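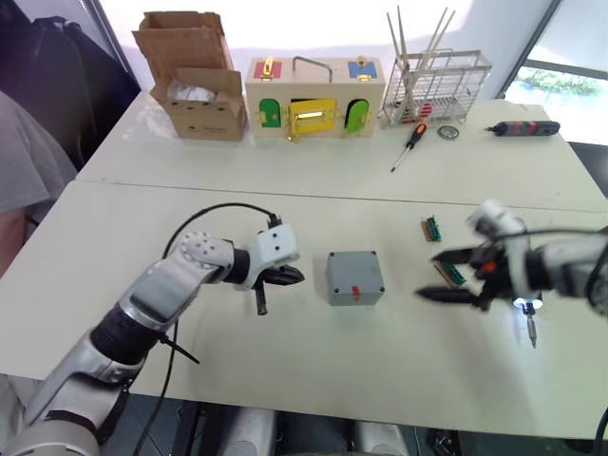
What Happens When You Press the Switch?
By Liesl Mösli

You come home in January, it is already dark, and your hand goes to the wall beside the door. Click. The lamp is on. You did this so many times that you do not think of it anymore. But between your finger and the lamp there is a long path, and most of it is hidden in the wall. In this text we will follow the path, first from the lamp back to the switch, and then farther, out of the house.

Very small things that move

All things are made of atoms. Your spoon is made of atoms, and also your nose. Atoms are so small that even with a good school microscope you cannot see them. And inside every atom there are still smaller things, which are called electrons.

In some materials the electrons stay at home. They belong to their atom and do not go for a walk. Rubber is such a material, and glass, and most plastics. We call these materials insulators. In other materials some of the electrons are free to move from one atom to the next one. Metals are like this. We call them conductors. Copper is a very good conductor, and it is not too expensive, so most of the wires in a house are of copper.

If you see an old piece of wire that somebody has cut, you can often find both materials in it. Inside is the metal, which is shiny or a little brown. Outside is a colored skin of plastic. The electricity goes through the metal, and the plastic keeps it there.

When many electrons are pushed in a wire, we say that a current flows. It is a little bit like water in a river, and the word current is used for both.

The path must be a circle

Now comes the most important idea of the whole text. If you remember only one thing, please take this one.

Electricity needs a path that goes out and comes back. This closed path is called a circuit. The word is related to circle, although a real circuit does not have to be round. It can have corners and it can go up the stairs and down again. It must only be closed.

Think of a bicycle chain. When you push the pedals, the whole chain moves at the same time, and the back wheel turns. If one link of the chain is broken, you can push as strong as you want and the wheel does not turn. It does not matter which link it is. One gap is enough.

With a circuit it is the same. A battery or a power station does the pushing, the wires are the chain, and the lamp is the wheel. One gap in the wire, and the lamp stays dark.

So what is a switch?

A switch is a gap that you can open and close when you wish. It is really nothing more than this. Inside the switch there is a small piece of metal which can move. When the switch is on, the piece touches another piece of metal, and the path is closed. When the switch is off, the two pieces are apart and there is air between them. Air is an insulator, so the current stops.

Many children think that "open" must mean on, as when we open the water. With electricity it is the other way around. A closed switch is on. An open switch is off. Compare it with a bridge that can be lifted for the ships: when the bridge is closed the cars can drive, and when it is open they must wait. When I was learning this in school I always mixed it up, until my teacher drew the bridge on the board.

And why does it click? In most wall switches there is a spring. The spring wants to hold the metal piece fully on one side or fully on the other side, and it does not like the middle. When you press, you first press against the spring, and then it jumps over. The jump is what you hear. It is useful that it goes fast. If the two metal pieces were moving apart very slowly, a small spark could stay between them for a longer time, and sparks make the metal hot and rough.

Different kinds of switches

In one normal day you use more switches than you would believe. Here are some of them.

The rocker switch is the flat kind on the wall. You press on the top or on the bottom, and it rocks like a seesaw.

The toggle switch has a small lever that stands out. You push it up or down, or left and right.

The push button is in the doorbell. It closes the circuit only as long as your finger is on it. When you let go, a spring pushes it back.

The slide switch is often on toys and flashlights. You move it with the thumb.

The door switch is in the refrigerator. When the door closes, it presses on a little button, and the light inside goes off. (You want to know if the light is really off when the door is closed? Open the door and press the little button with your finger. Then you can see it.)

There are also stairs where you can turn the lamp on at the bottom and turn it off at the top. For this you need 2 special switches which work together, and one more wire between them. Each switch does not say on or off, but chooses between two ways. If both switches choose the same way, the lamp is on. If they choose different ways, it is off. Try to draw it on paper! It is a nice puzzle and I needed an eraser for it.

The boxes in the wall

Behind a switch there is normally a box of plastic or metal. The wires come into this box and are joined there. Such boxes are also at other places in the house, some in the ceiling, some in the basement, and many have only a flat cover with screws. They are called junction boxes. A junction is a place where ways come together, for example roads or railroad tracks.

The box has a simple job, to protect. It protects the joined wires, so that nobody pulls on them and no dust or mice come to them. And it protects the house, if a wire should become too hot.

Junction boxes belong to the electrician. Children do not open them, and also most adults should not.

Let us go out of the house

From the switch the wires go to a bigger metal cabinet, which is called the breaker panel. Maybe you know it from the basement or the garage. In it there are rows of breakers. A breaker is also a switch, but it can turn off by itself. If too much current flows, for example when too many heaters are on at the same time, the breaker opens the circuit. Then it is dark in one part of the house, and somebody says "Oh no." This is annoying, but the breaker has done its work well.

Next to the panel or outside on the wall there is the meter. It measures how much electrical energy the family has used.

After that the path goes along the street, under the ground or high on poles, and through transformers. Those are the gray cans that hang on some poles. They change the strong push of the big lines into a smaller push that is right for a house. Behind them come the very high towers, and at the end the power station, or a dam, or a field with wind turbines.

A story from Stirilcombe

Let us imagine a girl, Tuson, who lives in the village of Stirilcombe in a house with 7 rooms. One Thursday evening the lamp in her room does not go on. She presses the switch again and again. What can be wrong?

Tuson thinks about the circle. The lamp in the hallway works, so the electricity comes to the house. The radio in her own room works too, but this could be on another circuit. Maybe the gap is in the lamp. She tells her father. He turns off the breaker for the light, waits until the bulb is cool, and puts in a new one. Then he turns on the breaker. Click, and there is light. In the old bulb the very thin wire was broken, and that was the gap.

You see that Tuson did not touch anything dangerous. She only looked and was thinking, and for the rest she asked an adult.

Something you can try

For this you need one small AA battery, a little bulb for 1.5 volts in a holder, three pieces of thin wire with the ends free of plastic, a piece of cardboard, two metal paper fasteners and a paper clip. Ask an adult to prepare the wires and to be with you.

Push the two fasteners through the cardboard, not farther apart than the paper clip is long. Put the clip under the head of one fastener so that it can turn. Connect one wire from the battery to the first fastener. Connect the second wire from the other fastener to the bulb. Connect the third wire from the bulb back to the battery. You can hold the wires on the battery with tape.

Now turn the paper clip until it touches the second fastener. Does the bulb shine? If not, go with your finger along the whole circle and search for the gap. Mostly it is at the battery, where the tape is not tight.

When it works, you can test other things in the place of the clip. A coin, a pencil, a key, a piece of string, a rubber band. Write down before what you believe, and then try. Do not connect the two ends of the battery directly with only a wire, it becomes hot very quickly. And open the switch when you are finished.

Please remember also

The battery in the experiment is weak. The electricity in the wall is much stronger and it can kill a person. Never put anything in an outlet except a plug. Do not touch a switch or a plug with wet hands. If a cable is broken so that you can see metal, do not touch it and tell an adult. Stay far away from wires that lie on the ground after a storm - very far, also when they look quiet.

Words from this text

Breaker: a switch that opens by itself when the current is too strong.
Circuit: a closed path for electricity.
Conductor: a material that lets the current through.
Current: the flow of electrons.
Insulator: a material that does not let the current through.
Junction box: a box in which wires are joined.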